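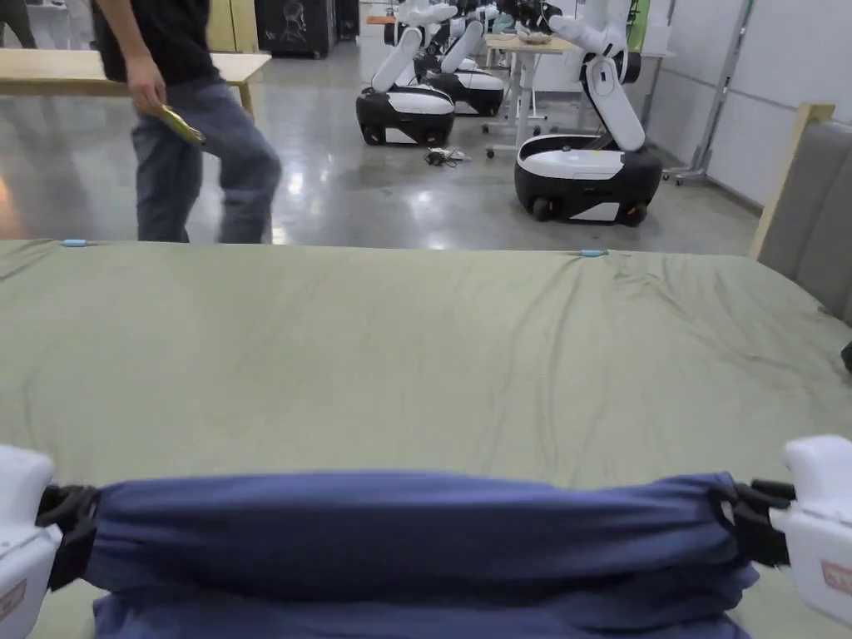

December
By Mafalda Figueiredo

9. Putting the Evden bed together and making it up

Read the whole section first. Ten minutes now saves an hour on your knees later. Covers the standard Evden frame with the Tullus mattress. If you've got the Garcia mattress (older rooms mostly) steps are the same, except where it says.

Before you start

Outside length of frame 2,034 mm. Mattress 2,000 mm. Measure the wall you want it against, skirting board included. The alcove room at Hamanberg is tight, go in headboard first.

Two people for the lifting. Old blanket on the floor. Hex key is taped inside the headboard wrapping, don't bin the wrapping till you've found it.

CAUTION: Do not stand on the side rails. Not even with the slats in.

9.1 Frame

1. Lay headboard face down on the blanket. Brackets towards you.
2. Hook the left side rail into the lower bracket slot, not the upper. Upper slot is for the cot-height setting and the mattress will sit too high.
3. Same on the right.
4. Fit the bolts by hand. Finger tight only. If one goes in crooked take it out and start agian, don't force it.
5. Stand the headboard up (second person holds), bring the footboard in, hook and bolt.
6. Check it's square. Measure corner to corner both ways, should match. If not, push the long corner in with your hip.
7. NOW tighten. Go round twice.

Note: spare bolts are order code 307. Ring and ask for the 307 bag, they'll know. Washers come in the same bag.

9.2 Middle rail and legs

8. Drop the middle rail into its two cups. Flat side up.
9. Screw the centre leg down until it touches the floor, then a quarter turn more. No further. Too much and it lifts the rail, slats creak all night.
10. Carpet: check the leg again after a week. It sinks.

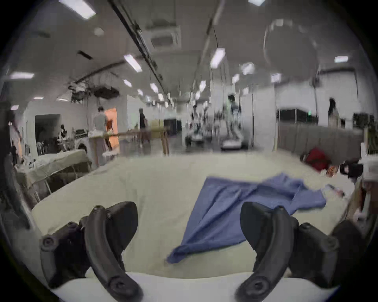 Photo: Arnaldo Bragança

9.3 Slats

11. Unroll from the headboard end. Curve upwards. Upside down they feel fine for a month and then go flat.
12. Tapes to the underside. Screw the first and last slat only.
13. Press down along the middle with your palm. Any that pop out of the holders, push back in.

CAUTION: fingers. The holders snap shut.

Squeaking already? Nearly always a slat rubbing in its holder. Bit of candle wax on the end. No oil, it gets on the mattress and you'll never shift it.

9.4 Mattress

14. Cut the plastic with scissors, blunt side down. No knives!
15. Label end at the foot. Tullus mattresses have a firmer shoulder area so this does matter. Garcia, either way round.
16. Leave bare with the window open for an afternoon if you can. Faint smell from the foam is normal and goes off by itself.
17. Turn head to foot every three months. Don't flip the Tullus, it's one-sided. Flip the Garcia as much as you like.

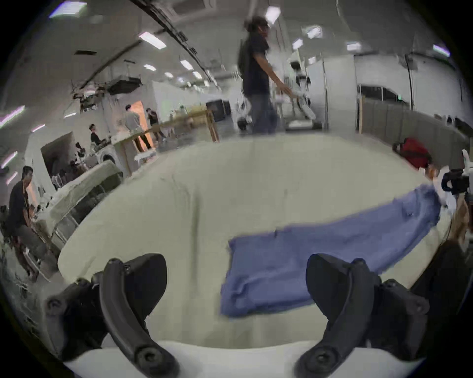 Protector goes on before any sheet, and goes on dry. Even slightly damp and you'll trap it in the foam, then you've got mildew by spring. Elastic straps under the corners, not just over them.

9.5 Sheets

18. Fitted sheet: far corner first, then the one diagonally opposite, then the other two. Wrong way round if it rides up, try it turned.
19. Smooth from the middle out. Leave the last few creases, they go once somebody's slept in it.
20. Flat sheet if you use one: wide hem at the head, tuck the foot only. Sides hang.
21. Duvet: inside-out method. Hands in the top corners of the cover, grab the duvet, shake. Short people stand on a step, sorry.

Wash at whatever the label says, wash new coloured sheets on their own the first time. Blues especially. Dark ones will turn the pillowcases grey.

Note: deep mattress + topper needs the deep sheet. Standard one pings off at about two in the morning, every time.

9.6 If something's wrong

Rocks side to side: bolts. Back to step 7.
Dips in the middle: centre leg, step 9.
Headboard knocks the wall: felt pads, or pull the bed out a bit.
Bolt spins and won't bite: stop. Thread insert's gone. Don't glue it. Ring us.

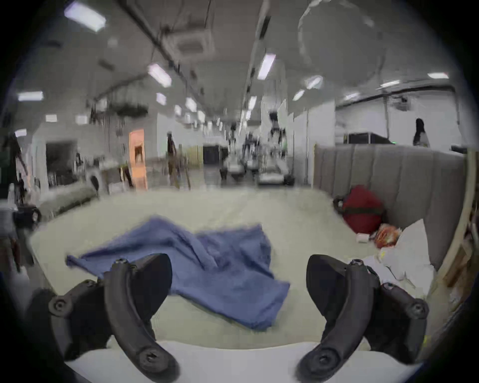 Arnaldo Bragança adds that step 7 wants doing again after the first fortnight, before you get to the carpet check or anything else. Wood settles, he says, and most of the wobbly frames he goes out to have only ever been tightened the once. He'd also keep the hex key on a bit of string round the back leg.

Fair enough, do that. Tightening again at a fortnight will go in as its own step in the next version, write it in by hand untill then.

Moving the bed later: strip it, mattress off, lift. Never drag, the legs aren't made for it. Taking it apart is 9.1 backwards, bolts in a labelled bag.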